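I went to the Havex open day in September expecting to be sold something, and I guess I was, a little. Mostly I stood at a big monitor for two hours with a paper cup of coffee, watching a pair of simulated robot arms deal with a simulated table of ordinary stuff.

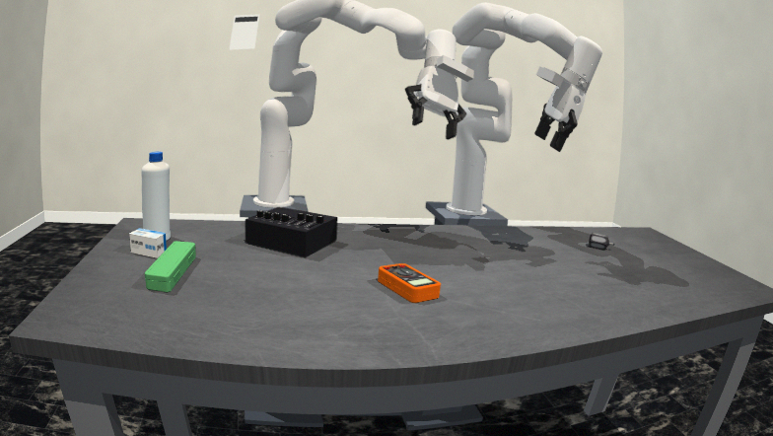
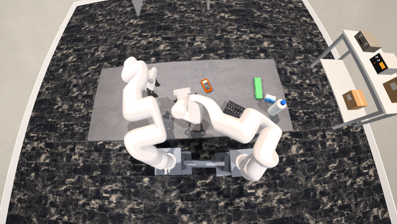
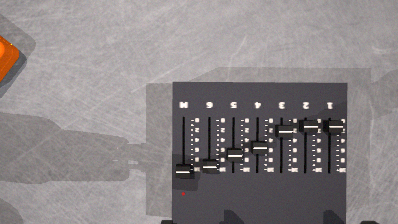
Radwa Kabbaj ran the demo, and she kept apologizing for how dull it was. I wish she hadn't! I've been to the flashy kind, where a robot pours you a drink and everybody claps, and I couldn't tell you a thing I learned there. Give me a multimeter and a slider panel any day. A slider has to go a small distance along a slot and stop, which sounds like nothing until you think about how you'd explain it to a machine — how hard to push, where to hold it, when to quit.

Her team has 1,506 practice runs saved, and she let us pick any we wanted, including the bad ones. Valter Baptista, who drove up with me from Allden, thinks that's risky. People see a flop and go home and tell their boss the whole thing's a toy. He may be right about bosses. But I trusted her more after the third flop than I had after the first success, and I bet most of the room did too (there were some 30 of us, squeezed in pretty tight).

My one real gripe is that it was all on a screen. Simulation is cheap and nothing gets broken, fine, I get it. Still, I'd have liked to hear an actual motor, or watch a real bottle roll off a real bench. Radwa told me they're hoping to have hardware out for the next one. If they do, I'll go back, and I'll make Valter drive again.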